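Camiseta Grolby amarela
Cuvano > Camisetas > Grolby
R$ 90
Tamanhos: PP, P, M, G, GG
Cor: amarelo
Adicionar à sacola | Guia de medidas | Trocas

A Grolby é a camiseta que eu mais uso da nossa linha inteira, então já aviso que vou ser suspeita para falar dela. É de manga curta, gola redonda, corte reto, sem estampa e sem bolso. Camiseta mesmo, daquelas que a gente veste sem pensar! A malha é 100% algodão penteado e, no tamanho M, a peça pronta pesa 278 gramas (pesei na balança da cozinha e depois na do ateliê, deu igual).

O amarelo foi uma novela. A primeira amostra veio meio limão, a segunda puxava para mostarda demais, e a terceira ficou linda no rolo e apagada no corpo. A cor que ficou é bem quente, cor de manga madura, e muda bastante conforme a luz: na parte esticada fica mais clara, e nas dobras vai escurecendo até quase um âmbar. Quem compra pela tela às vezes se assusta com isso.

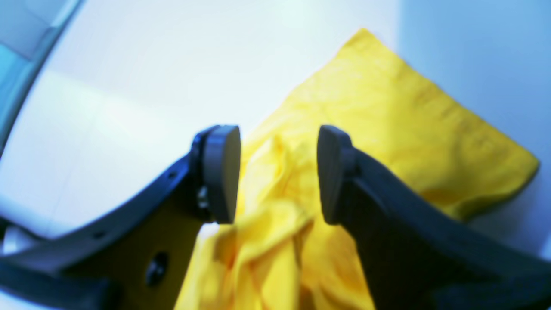
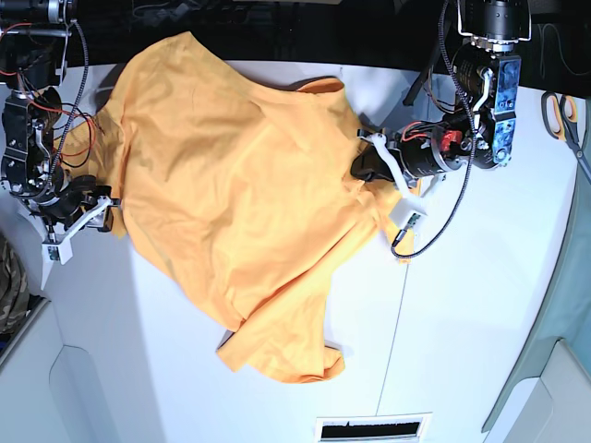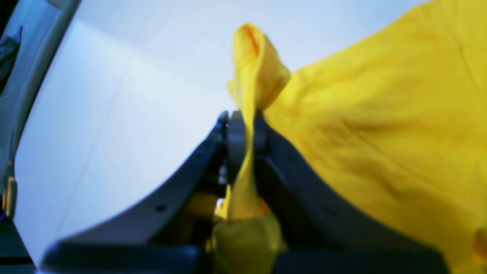
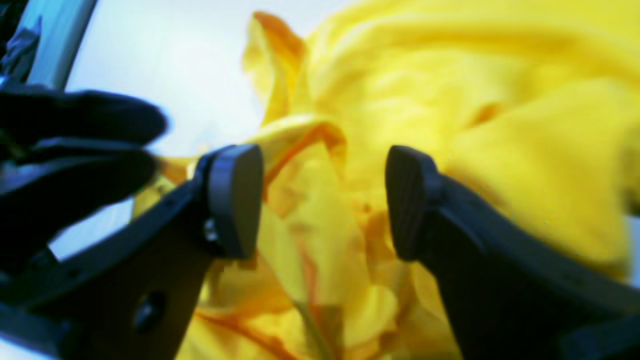
Tsion Bogale
Modelista da linha Grolby, Cuvano

Agora o caimento, que é o que mais me perguntam. A Grolby é reta do peito até a barra, nem justa nem larga. Eu uso M e fico confortável; quando quero aquela folga para dormir ou para usar com calça de cintura alta, pego a G. Quem está entre dois tamanhos e não gosta de nada encostando no braço pode ir no maior sem medo. As mangas terminam um pouco acima do cotovelo e têm barra dobrada, com a costura dupla que a gente já usava na Asby. Deu um trabalhão acertar a tensão da linha nessa malha - ela é mais encorpada e franzia tudo no começo.

E a gola? Não é a mesma ribana da Asby. Essa é um pouco mais estreita e tem elastano, pouquinho, para voltar ao lugar depois que a cabeça passa. Se você vem da Asby, vai sentir a diferença logo na primeira vez que vestir.

Ela amassa, sim. É algodão, gente. Se ficar feito bolinho no fundo do cesto, vai sair de lá cheia de vinco, e aí tem dois caminhos: ferro morno pelo avesso ou 20 minutos no cabide, no banheiro, enquanto alguém toma banho (eu sou do segundo grupo). Para guardar, gosto de estender na mesa com a frente para baixo, trazer as laterais para o meio com as mangas para dentro e dobrar em três. Também dá para enrolar, se a gaveta for funda.

Lavagem
Água fria, do avesso, com cores parecidas.
Nas duas primeiras vezes, lave separada. Amarelo não costuma soltar muito, mas pega cor dos outros que é uma tristeza.
Sem alvejante.
Secar à sombra, pendurada pela barra.
Pode ir na secadora em temperatura baixa, mas eu evito.

Medidas do M
Tabela completa no guia de medidas. Como a malha é cortada já lavada, o encolhimento em casa é bem pequeno, quase todo no comprimento.

Esta leva tem 500 peças, contando todos os tamanhos. O PP sempre acaba primeiro e a reposição só chega em dezembro, então se o seu é PP eu não esperaria muito. Quem quiser combinar com a calça Wolde, a crua fica ótima! Com a azul também gosto, só que aí o conjunto fica bem mais chamativo.

Trocas de tamanho pela página de trocas, com a etiqueta ainda na peça. Dúvida sobre medida pode mandar por mensagem, me diga sua altura e o tamanho que você costuma usar em camiseta, que eu mesma respondo.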